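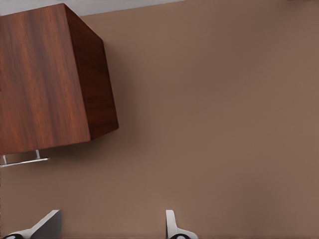

Ticket 105: arm won't find the cabinet handle in sim
Opened by: Kevin Huamán
Project: Graddale (kitchen arm, shared workshop build)
Status: open, again

Kevin: Wrist view goes crooked on approach and the gripper stops with its fingers wide open, pointed at wall. Log says "handle reached." I admire the confidence. Happens with seed 524, plus most others I've tried.

Yamuna Poojary: Which wrist camera file are you loading? There are 4 in the folder and three are called final.

Kevin: The fourth one, "final_use_this".

Yamuna: Don't use that.

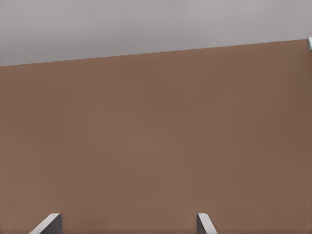 Kevin: Swapped it. Still tilted, still no grasp, and now the planner times out after 60 seconds instead of lying to me. I'm calling that progress.

Despina Sârbu: Check the roll offset on the wrist mount. I changed the bracket in May and may have told the whiteboard only.

Kevin: Whiteboard has been wiped. What was the number?

Despina: Will measure it tonight when I'm in. Please leave the real arm unplugged until then, I like my cabinets.

Kevin: Unplugged. Leaving ticket open, assigned to Despina.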